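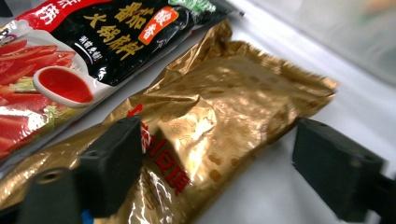 Tomato hot pot base, what do you add?

soupdragon30
Finally tried a tomato base at home and wow, I drank the broth from the bowl! What goes in yours? I did napa, fish balls and way too many noodles.

Fevstead_Fran
Two fresh tomatoes, fried first. Makes it so much brighter!

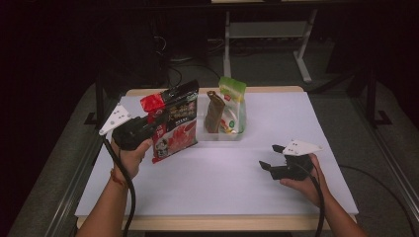
snack bag, clear tub on the table

brothhead142
Gotta disagree, fresh tomatoes water it down. Ketchup, one spoon.

soupdragon30
Ketchup?? OK, I'm trying both.
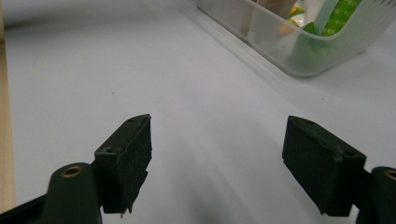
Re: dipping sauce

Fevstead_Fran
Sesame paste and loads of cilantro, please!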